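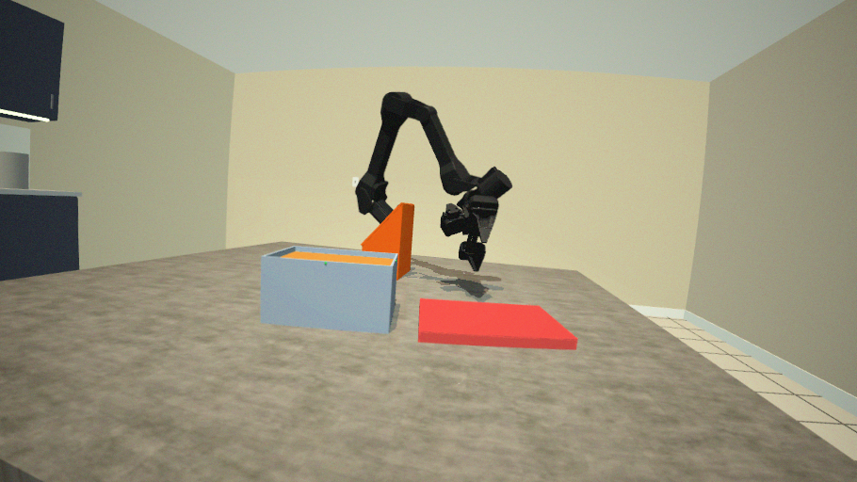 Speaker notes – "Keeping a village choir alive through winter"
Skarau culture house, 15 Feb 2024

Opening
Good evening. Thank you to Veronica Sandu for the invitation and for the heating. I will speak slowly, and please stop me if a word is not clear.

Say who I am: I sing alto in the Plemska choir, and for the last 3 winters I have also made the rehearsal plan. I did not study music. I learned the notes from Petrică Lazăr, who led us before Marius Ardeleanu.

Part 1 – Why winter is difficult
Plemska has 752 people. In summer we have enough voices, also from the students who come home. In December the road to Sârbu is bad and the evenings are dark at five. The basses work late. One winter we rehearsed with two men, and both were tenors.
(Wait for laughing. If no laughing, continue.)

Before, we answered this by canceling. We said "next week will be better". After a month, people had other habits on that evening, and it was hard to call them back.

Part 2 – What we changed
We rehearse now also when only five people come. On these evenings we do one voice only, very carefully, and we sing the easy song at the end.

The rehearsal is shorter, 75 minutes with no pause. Tea is after, for those who want. Teodor Anghel was against this and I think he still is.

Rides: Anca Voicu keeps a paper list by the door. You write your name and your street before you go home. We tried a phone group for this, but the older ladies did not read it.

Play the recording now – the second verse only. Ask the audience to listen for the altos, where you hear one strong voice and the others behind her. Explain that the same song in spring is much more even.

Part 3 – Songs
Do not start a difficult piece after the first snow. We made this mistake with a psalm in four voices and we never performed it. Carols everyone knows already, so use them for breathing and for vowels.

Mention the song book from Lolodel, 264 pages, large print. Pass my copy to the first row and ask for it back!

Questions
If they ask about money: we pay for the room and the photocopies, each singer gives a small sum in fall.
If they ask about children: Marius can answer better, he is sitting on the left side.

Finish by teaching the round, first line together, then two groups. Give the note from the pitch pipe, it is in my coat pocket.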